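Call for participants: block arrangement study
Hendemen Learning Materials, Stoststead

We are looking for adults who would like to help us with a study on simple building tasks. Our group prepares a set of colored blocks for early math lessons, under the working name Kvaran, and we want to learn how people describe an arrangement to another person who cannot see it. The tasks are short and quiet, and no special knowledge is needed.

In the first part you receive small arrangements and write instructions for them in your own words. Some are very simple, such as a green block and a red block placed side by side.
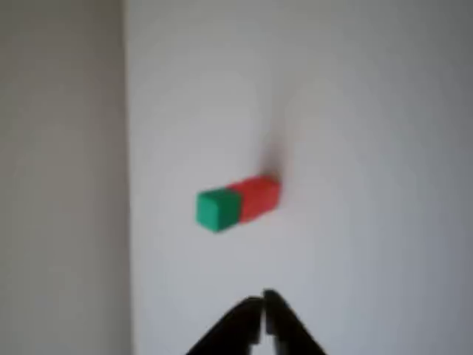

What you will do

You will come to our room in the Brundon building for one visit. There you write instructions for flat rows first, and after a short break for towers. Then you read the instructions of another participant and try to build the same thing on the white table. We do not measure how fast you are. It is also fine if your tower falls, you may start again.

Who can take part

You should be 18 or older, and be able to read and write English at an everyday level. It does not need to be your first language. You should be able to tell red and green apart without difficulty. Persons who joined the study in March cannot join again.

Practical information

The visit takes 2 hours, with tea and fruit in the break. Groups have 8 persons. You receive a gift card at the end, also if you decide to stop early. Please come to room 166 and ring the bell.
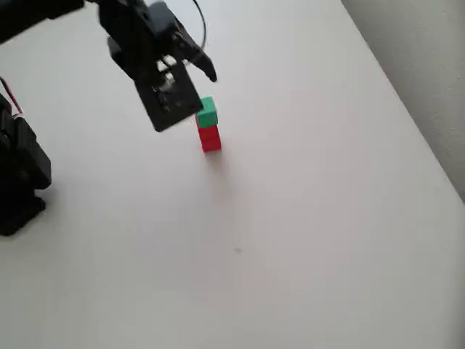

A tower of colored cubes on the white tabletop.

How to apply

Please write a short message to Divya Panicker at the Hendemen office and mention "Kvaran blocks". Tell us if you prefer morning or afternoon. You will receive an answer with the consent form, which you can read at home before you decide.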